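Food and Kitchen Science for Kids
Print this page | E-mail this page

Why Does Bread Dough Rise?

Bread dough starts out as a small, heavy lump. Leave it in a bowl for a while and it gets much bigger. The work is done by yeast.

Yeast is a living thing, but it is so tiny that you need a microscope to see just one. It belongs to the same family as mushrooms. Bakers buy it as dry brown grains.

When yeast gets warm water and flour, it wakes up and starts to eat. It feeds on sugars in the flour and gives off a gas called carbon dioxide. The gas makes bubbles, and the stretchy dough traps them – a bit like air in a balloon.

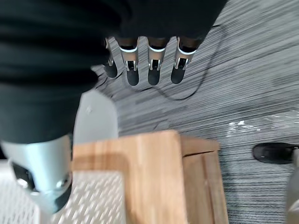
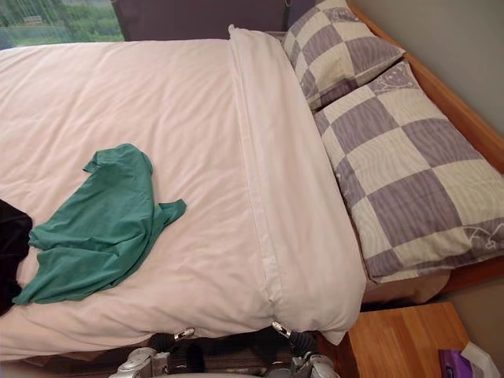

Yeast likes to be warm. In a cold kitchen the dough rises slowly, and in the refrigerator it can take all night. Very hot water kills yeast, so the water should feel just warm on your wrist.

Try it yourself. Ask an adult to help you.

Put 2 teaspoons of dry yeast and a spoonful of sugar in a cup of warm water. Stir it and wait roughly 20 minutes. You should see foam on top. Smell it, too – it smells like bread.

In the oven, the bubbles grow a little more before the heat kills the yeast and the dough sets. Cut a slice of bread and look for the holes they left.

Written by Olanrewaju Onuoha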